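Borrow a Hundred Forks: A Morning with Abimbola Okafor

I got to Mudwood a little after nine with a coffee in each hand, and Abimbola Okafor took one of them off me before I'd said hello. "You're the newspaper person," she said. I'm not a newspaper person, but I let it go, as she was already walking and I had to keep up.

Abimbola runs Odukoya, a lending library for party dishes. If you're having a big family dinner and you own six plates (me, every year), you go and see her, and you leave with a stack of them and enough knives and forks for all the cousins. Then you bring it back. There's a deposit but no rental fee, and people put what they like in the jar.

"It was my mother's stuff to begin with," she told me. "She could seat 39 people without calling a neighbor. When she moved into the apartment, she wanted me to sell it all, and I couldn't do it. So I lent it to my cousin for a christening, and then my cousin's friend called, and then a woman I'd never met called. I named it after my mother's side."

That was one September, and by the next one she had moved the whole thing out of her garage. She can now lend 400 place settings at a time, mostly stainless, mostly bought at estate sales by people who know what she likes and text her blurry photos from the driveway.
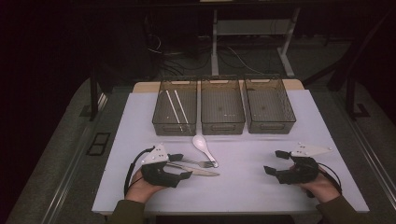

What goes with what

I asked her about matching, which I figured was the hard part. She laughed at me!

"Matching is for hotels. I want the forks to be the same weight, more or less, so you don't pick one up and think, oh, I got the cheap one. After that I don't care. Put a rose pattern next to a plain one. Your aunt will have something to talk about."

She does care about mixing up the borrowers, though. Everything goes out by type, and she asks for it back by type. Her first year she let people return it any way they wanted, and it came home in pillowcases, in a cooler, once in a guitar case. Adebayo Ajayi, who keeps the books and does most of the driving, finally printed a card with the rules on it. There are four rules and he is very proud of them.

"Rule one is rinse it," he said, from behind a stack of soup bowls. "I would've stopped at rule one, but she wanted more."
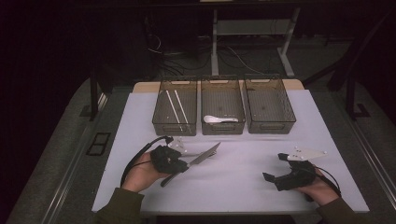
Long white sticks in the bin on the left, a spoon in the middle one.

I wanted to know what the biggest job had been. They argued over it for a while. Abimbola said the school reunion, Adebayo said the wedding in the peach orchard, 70 guests and a gravel road that he still talks about like it did something to him personally. The wedding was harder, they agreed in the end, because it rained, and the reunion was bigger, because it was potluck and people kept showing up.

"With a potluck you need spoons," Abimbola said. "Serving spoons, teaspoons, all of it. Forks you can always find. I've had brides send me a list with every little thing on it, the candle holders, the cake stand, and no spoons. What are they going to do with the ice cream?" 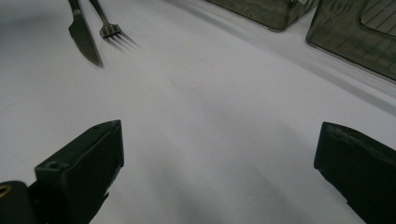

Washing up is where Abimbola gets strict. Borrowers do the first wash and Odukoya does the second, by hand, with two changes of water. I asked why she doesn't trust a dishwasher and she gave me a whole lesson on knives. Take a table knife like the one lying beside the fork there, with a dark handle and then that short, shiny gray neck before the blade starts. She runs her thumbnail along a join like that on every single knife, because that's where the frosting hides. "Dishwashers miss it," she said. "Also they loosen handles. I've glued more handles than I've cooked dinners this year." Adebayo said this was true and that he'd been eating a lot of sandwiches.

So far they've done 113 loans, all of them written down in a green ledger with the name, the date out, the date in and what was missing. Hardly anything is. A ladle went to Ohio and came back by mail with a thank-you note and a recipe for corn pudding, which Abimbola has made twice and says needs more salt.

Where it goes from here

She gets asked to expand all the time. A party company called Fivex wanted to put her stock in their catalog, and she went to one meeting. "Nice people. They had a slide about me. I don't want to be on a slide." What she'd like is for someone in the next town over to start their own, and she'd hand over a starter set to get them going. She's had two calls already. One of them sounded serious. 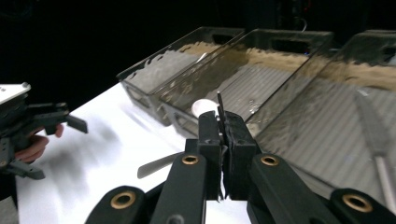

A slim dark handle. Abimbola will pick dark over white at any estate sale.

Before I left I asked what she sets her own table with, at home, on a regular night. She had to think about it.

"Whatever's got a bent tine," she said. "I can't lend those out."

Then her phone rang and it was somebody needing gravy boats by five o'clock, so Adebayo went to find his keys. I signed out a dozen dessert plates on my way to the door. They're due back before Thanksgiving, rinsed.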